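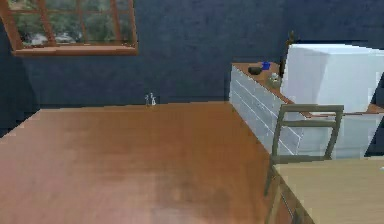
Simulierte Küche, zwei durchsichtige Fläschchen hinten auf dem großen Tisch. Damit verbringe ich gerade meine Arbeitstage 😅

1/ Viele von euch wollten wissen, was sich bei uns bei Haslinger eigentlich ändert, seit die Automatisierung da ist. Ich mach mal einen Thread, Kaffee steht bereit.

2/ Ich komme aus der Großküche. Spülen, sortieren, abräumen, Wagen schieben, das volle Programm. Seit dem Frühjahr sitze ich halbe Tage am Bildschirm und lege Aufgaben für den Abräumroboter an. Das System heißt Mallero, und bevor es in die echte Küche darf, übt es in der Simulation.

3/ Eine Aufgabe klingt dann zum Beispiel so: »Bring die kleinere Flasche rüber auf den weißen Schrank.« Easy, oder? Tja. Durchsichtige Sachen vor einer dunkelblauen Wand, und die zwei stehen auch noch fast aneinander. Ich muss ja selber zweimal hinschauen!

4/ Letzte Woche hab ich 161 Durchläufe bewertet. Bei 54 davon hab ich »nochmal« angeklickt. Meistens wegen Glas (immer dieses Glas).

5/ Was ich richtig gut finde: Die fragen uns. Shahram Ghaffari aus der Technik hat sich vier Schichten lang mit an die Spülstraße gestellt, bevor er irgendwas programmiert hat. Danach wusste er, warum man auf einen vollen Schrank nicht einfach noch was draufstellt und wieso Stühle grundsätzlich im Weg sind.

6/ Was ich nicht so gut finde: Die Spätschicht wird ab Juli kleiner. Gekündigt wird keiner, das haben wir schriftlich, aber zwei Kolleginnen wechseln an den Standort Urnbridge und die fehlen mir jetzt schon. Abends zu viert Radio hören und Bleche schrubben, das war halt auch schön.

7/ Und der Lohn? Wer Simulationsaufgaben macht, kriegt 100 Euro Zulage im Monat. Amirhossein Bakhtiari vom Betriebsrat verhandelt gerade, ob die auch für die Leute gilt, die nur die Einschulung machen. Ich bin dafür, laut und deutlich.

8/ Mein Rücken ist übrigens Fan vom neuen Job. Meine Augen weniger. Und abends merk ich, dass ich mich zu wenig bewegt hab, das kannte ich vorher echt nicht.

9/ Nächste Woche kommen Schüsseln und Dosen dran, da freu ich mich richtig drauf, die sieht man wenigstens 😄 Wenn bei euch im Betrieb auch gerade so was eingeführt wird: Schreibt mir gern, wie das bei euch mit den Schichten geregelt ist!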